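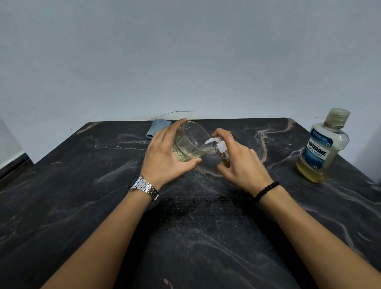 Attachment 1: pump bottle held at the rim of the glass

Support > Bath accessories > Ticket 3457

Subject: Pump gives short doses of mouthwash
Opened by: Adwoa Asamoah
Product: Plakari refillable pump bottle, small
Status: Waiting on customer

Adwoa Asamoah, 9:40 a.m.
I decant mouthwash into the small pump bottle for travel. Since March the pump gives less per press. It used to take 11 presses to get a rinse and now takes far more. I pump into a drinking glass so I can see how much comes out. 

Gervasio Pereyra, Plakari support, 10:15 a.m.
Thanks for the photo. Please try these:
1. Unscrew the head and check that the tube is pushed all the way in.
2. Pump warm water through until it runs clear.
3. Refill to just below the neck and keep the bottle upright when you press. A tilted bottle can draw air once the level drops.

Adwoa Asamoah, 1:05 p.m.
The tube was loose. Pushed it in and rinsed. Better, but the head still sticks on the way up.

Gervasio Pereyra, 1:30 p.m.
That sounds like the spring. I can send a new head, part 1577. Please confirm your mailing address.

Contact Plakari support | © Plakari | Back to top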